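4. Setting up the sim view for the kitchen cell

Do this before you touch the real arm. Irik controller on, Lorente viewer installed, e-stop within reach even tho nothing moves yet.

1. Start the controller. Wait for the steady green light.
2. Open the viewer, pick Kitchen - Cell B. Port is 1625. If it asks for a license file, point it at the Indard folder.
3. Load the room model. Window, tile, counter, the lot. Takes a while on older machines, leave it.
4. Set the head camera to free look. Turn it to the window corner and stop there.

We use cookies to improve your visit. By continuing you accept our cookie policy. Accept / Manage settings

5. Check the render against the view printed here. Tile grid should be regular, grout lines dark, street and cars showing through the glass.

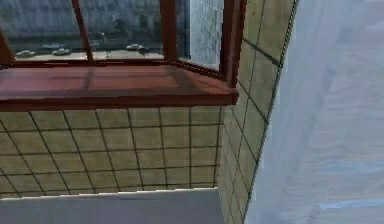 One reader of the last edition wrote in that step 5 passed fine but the arm still homed crooked, and that reloading the joint offsets after the room model, not before, cured it. Same result on our bench. So - offsets go last:

6. File, Load offsets. Choose the newest one from the Cestow calibration run.
7. Home all joints. 30 seconds, hands off the keyboard.
8. Run the idle test, 200 cycles. Joint error stays in the green band or you go back to 6.
9. Save the session. Close the viewer first, then the controller.

NOTE: Missing textures (flat gray walls) means the model path is wrong. Fix the path, reload. Don't reinstal.

NOTE: Slow redraw is OK for this check. Turn shadows to low if it bothers you.

CAUTION: Never switch from Sim to Live with the viewer open. The arm will take the last simulated pose as a target and go there at full speed.

CAUTION: After 3 failed homings stop. Power down, check the wrist cable at both ends, start over from step 1.

Offsets get redone after any gripper change, see section 6.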